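Bench notebook, Skelell cell
March 23, 2019

Finally got a proper go at the Tillska fingers against the old Jaltine set, and I'm really pleased with them! Same job for both: memory and processor handling for the Dell tower, parts coming out of the printed fixture. The Jaltines close nicely but the pads are too fat for the chip pockets. The Tillskas are slimmer, and with the wrist camera I can watch both pads come in on the sides of the Xeon and see straight away if one is going to ride up on the rim.

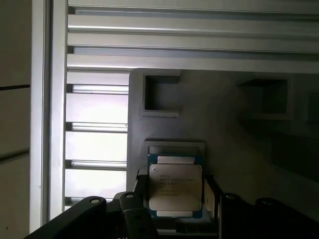
Force settings

Started at 4 on the controller, far too eager for boards. Dropped to 2 and it felt much kinder. Logged 211 closes on the bench block at that setting (meant to stop at 200, got carried away) with no slips. Still want the slower approach speed for anything going near the socket, and I'd like to try
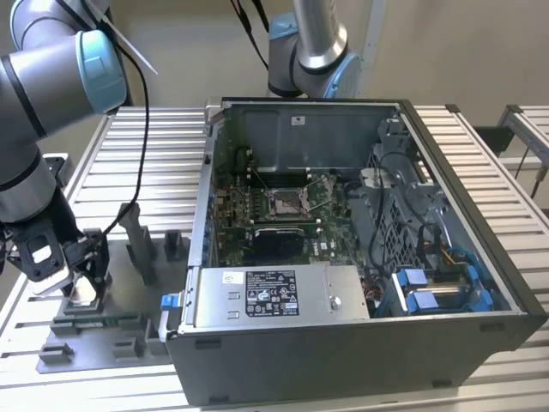 the Thorlacius controller on both arms before I trust that number, as its ramp is gentler at the end of travel. Also worth doing: re-teach the point over the tall post, which leaves very little room when the wrist swings across to the case.

Fixed camera is good for clearances and hopeless for finger contact, the wrist one is the other way round. Keeping both. 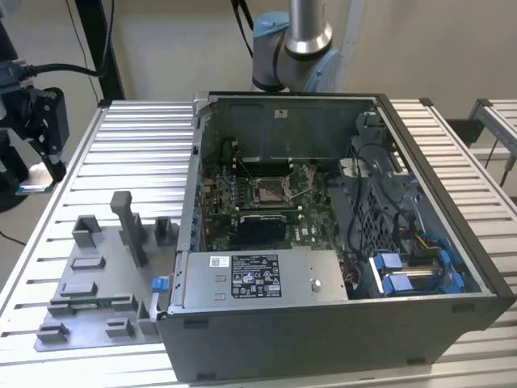
Thorlacius reckons the ramp can be copied on our present controller with a longer settle time, so try that first and leave the wiring alone until June.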